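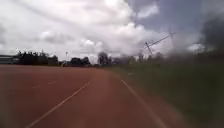
Home Training Races Track Nights Kit Contact

How to Run a 2000 Meter Time Trial on the Track

By Antonina Dmytriv
June 25, 2023

A 2000 meter time trial is five laps of a standard track, run alone or with a couple of other people, as evenly as you can manage. It is long enough to show what shape you are in and short enough that you can train normally again two days later. I use one at the start of each training block, and the runners I coach at Ullby do the same.

You need a 400 meter track, a watch with a lap button, and shoes you have already run fast in. A helper at the line is useful but you can do it without one.

Before you go

Keep the day before easy. Eat what you would eat before a normal hard session, and finish two or three hours ahead. Drink as usual.

Look up when the track is open and whether a club has it booked. At Ullby the Sayce juniors have the inside lanes early in the evening, so we start after they finish. Other tracks have their own arrangements, usually posted at the gate.

Check the wind. If it's strong enough to push you around on the straights, wait a day.

Work out your lap times

Take a recent 5K and find the pace per lap. For most people the 2000 will be three to five seconds a lap quicker than that. If your 5K works out at 1:54 a lap, try 1:50. The running total then looks like this:

Lap 1 – 1:50
Lap 2 – 3:40
Lap 3 – 5:30
Lap 4 – 7:20
Lap 5 – 9:10

Write the totals on the back of your hand in pen. Doing sums on lap 3 doesn't go well.

If you don't have a recent race, pick something you're sure you can hold for three laps and decide the rest when you get there. The first one will be a bit rough. The second one will be better.

Which lane

Run in lane 1 if it's free. The 400 meters is measured there, a short distance out from the inside edge, so you don't need to hug the line, and you shouldn't step on it or over it. Drifting out toward lane 2 on the bends adds distance every time you do it.

If lane 1 is closed, each lap gets longer as you move out. A full lap of lane 4 is more than 22 meters over. Either use the staggered start marks and finish at the common line for one lap at a time, or accept that the time won't compare with your others and write the lane next to it in your log.

Don't rely on GPS for the distance. Turn off automatic laps and press the button yourself each time you cross the line.
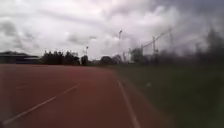 4 min read

Warming up

1. Jog for 10 to 15 minutes. Use an outer lane, or the grass if the track allows it. Grass is easier on the calves, but look where you're putting your feet.

2. Do your usual drills. Leg swings, high knees and skips are enough. If you have never done drills, today isn't the day to learn them – walk briskly and swing your arms.

3. Run four strides of 80 meters down a straight, each one a little faster than the last. Walk back between them.

4. Run one 200 at your planned pace and check the watch. For 1:50 laps you want 55 seconds. If you came in at 49, do it again slower.

5. Walk for three or four minutes, take off your extra layer, retie your shoes.

The trial

Start from the finish line, standing. Press the watch as you move.

Laps 1 and 2 should feel controlled. The first 200 will feel too slow, and you should leave it alone. Check your split at the end of lap 1 and correct gently. If you are four seconds ahead, ease back over the whole of the next lap. Braking hard costs more than it saves.

Lap 3 is where people lose time. Your breathing gets loud and the end is still a long way off. Look up the straight between the lane lines, keep your shoulders down, and think only as far as the next bend. If somebody is running with you, this is the lap for them to lead.

On lap 4, try to hold the same time. It will take more effort than the ones before it. Hold the bends and push a little as you come off each one.

On lap 5, start to lift with 300 meters to go. Save the sprint for the last straight, if there is one in you. Run through the line and then press the watch.

If you run with others

Start ten seconds apart if your targets are different. If you overtake, go wide on a straight and come back in once you are clear. Slower runners stay in their lane and hold their line. When you finish, keep moving and step off the track once it is clear behind you.

Afterward

Walk a lap in an outer lane, then jog for ten minutes. Put the warm layer back on early.

Write down all five laps, the wind, the lane and the shoes. My log from March has four good laps and one written as "talked to Fanen people, missed button," and I still can't use it for anything.

Take an easy day next, and repeat the trial in six to eight weeks on the same track if you can.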